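What Is a Query String?

Every page on the web has an address. The address is also called a URL. Some addresses have extra text at the end, after a question mark. That extra text is the query string.

Take the address of a page in a library catalog:

library/book?id=937

The part before the question mark names the page. The part after it is a message to the page. The message says that "id" has the value 937. The page reads the message, looks up book 937, and shows its title.
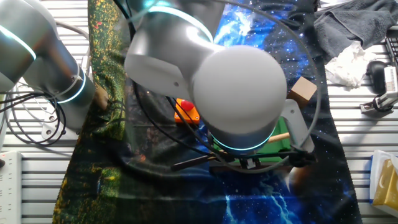

Reinhold Oltmanns asked whether the page could work without any message at all. It can, if the programmer has decided what to show when the id is missing. Many pages show a list of all the books. Others show an error.

Names and values

Each piece of a query string has a name and a value. An equals sign stands between them. To send a second piece, put an ampersand (&) after the first:

library/book?id=1191&page=3

Now the page receives two values. The order does not usually matter. The spelling of the names does. If the program expects "page" and you type "pgae", it will not find the value. 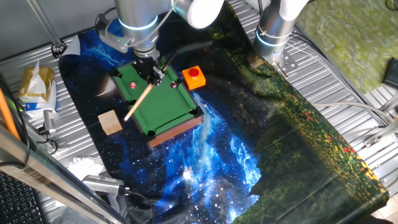

But why can't I put a space in it, wrote a reader of the July lesson. A space is not allowed inside an address. The browser swaps it for a code, %20, and the program changes the code back into a space when it reads the value. An ampersand inside a value has a code too: %26.

What not to send

A query string can be read by anyone who looks at the address bar. It may also be saved in the browser's history. Never put a password in one. Passwords are sent in a different part of the request, and the connection should be encrypted.

A program must also check each value. If a page has room for numbers from 1 to 9 and someone types "banana", the program should reject it.
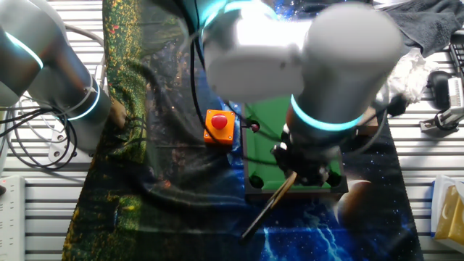
Robot arm holding a thin cue stick at a miniature pool table

Try it

Open a search page and search for a word. Look at the address bar and find the question mark. Then find your word. Change it to another word, press Enter, and compare the results.

Words to know: URL, query string, value, ampersand.

Page last changed 19/03/2023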